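Robots fold the washing at Greltcombe open day

7/17/22
By our community reporter

Greltcombe got its first proper look at laundry-folding robots at the weekend, when the Mockus workshop threw open its doors and let everyone crowd in. A total of 364 people came through, almost 156 of them children, and the queue for the folding table went right out into the yard!

Mockus has been working on the project, called Zivero, since May. The idea is to teach a pair of robot arms to deal with everyday clothes, the sort that come out of the dryer in a tangle and never look the same twice. Visitors could stand at the rope and watch for as long as they liked, and plenty stayed for far longer than they had planned.
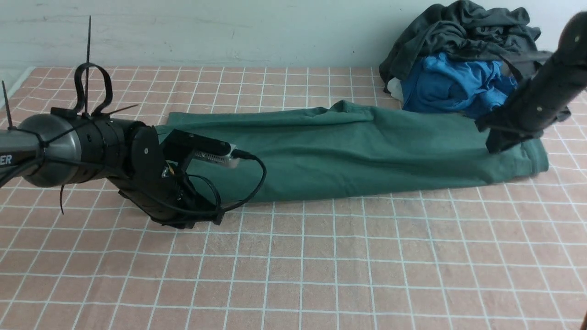
Cloth is hard work for a machine. A box or a bottle keeps its shape when you pick it up, but a shirt flops and twists, and the software has to work out afresh where everything is. Even a single green garment stretched out across the pink squared tabletop, with a gripper at either end, had people leaning in to see. The heap of clothes waiting at the back, dark grey with bright blue poking through, showed how much there was still to get through – and drew a few knowing groans from parents.

Staff were happy to take questions, and the younger visitors had the best ones (can it do socks? does it get bored?). There were five short talks over the day as well, all of them full, and a table where you could try folding a tea towel using kitchen tongs. I had a go and was hopeless.

The team hopes to bring the demonstration to Kalulstead library later in the year.

Recent stories
Kalulstead bus timetable changes
Greltcombe pool reopens after repairs
Allotment waiting list reaches 322

Comments (3)

tealeaf: My two talked about it all the way home. The tongs were brilliant fun.

Greltcombe_Gran: When can it come and do my ironing?

pd_77: Missed it, is the Kalulstead one free too?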